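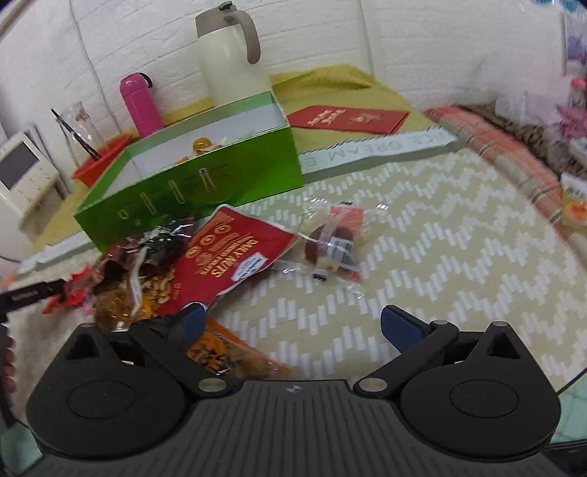

Ailbhe Hayes
24 January 2023

Snack drawer day. I do this twice a year, once now and once in May, and people asked last time how I go about it, so I'm posting as I go.

First step is getting everything out on the table. I put the cream cloth with the zigzags down because crumbs shake out of it easily and the table underneath has a groove that collects salt.

I don't sort while I'm emptying. Tip it out, leave it in a heap, sort after. If I start reading dates with half the drawer still full I lose my place and end up putting things back where they were.

Nut packets are the bulk of it. The red Daily Nuts ones are the right size for a coat pocket or a lunch bag. I used to buy one big tub and portion it out into little bags every Sunday night — I mean I did that for a month and then stopped.

The open green box is for the sweet things. The wrapped orange one is in there already. It's a long, low box, so you can see to the bottom of it without digging.

Rule for the box: if it's sweet and individually wrapped, it goes in. If it's a bar, it goes in the other drawer with the tea. Bars are too long to lie flat once the box fills up and they push the front out.

Dates next. I read every packet. Anything past its date I open and look at. Nuts go off by smell before they go off by look, so I smell them. If there's any paint smell to them, they're gone.

Anything due in the next few weeks goes into a bowl by the kettle. It gets eaten without anyone being told to eat it. I tried a label on the bowl once and it slowed things down.

Someone asked about moths. Yes, I had them, in the last apartment. They came in with a bag of loose almonds from the Henare store. Since then anything loose goes in the freezer for a few days before it goes near the drawer. Sealed packets I don't bother with.

The drawer itself: pull it right out if it comes out. Mine does if you lift it at the front. Vacuum first, then a cloth wrung out in warm water with a drop of dish soap, then leave it standing on its end to dry. Don't line it while it's damp. I did that with shelf paper and had to scrape it off with a butter knife.

I don't use liner now. I bought a roll of the Evton ribbed kind and small packets caught on the ridges every time I opened the drawer. It's under the potted plants, where it works fine.

Order going back in, from the front: nuts, crackers, dried fruit, then whatever is spare at the back. The green box goes along the left side. Packets stand on edge with the tops facing up so I can read them. Lying flat they slide over each other and the bottom ones never get picked.

Question from the replies about plastic dividers. I had a set from Overo and gave them to my sister. They were made for cutlery and the sections were too narrow for anything but gum. A cardboard box cut down to height does the same job. If you cut one, tape the cut edge — it frays and leaves bits in the drawer.

Another one: do I write a list of what's in there. No. I look in the drawer before I go to the store. I had a list on the fridge for a while and it was wrong by the second day.

For anyone with small kids, whole nuts go up high. My nephew is here a lot, so when he's staying over the nut packets move to the cabinet above the fridge and the drawer is crackers and raisins until he goes home.

Drawer is on its end by the back door, drying. I'll do the tea drawer after lunch. It's mostly open boxes with two bags left in each, so that one goes quicker.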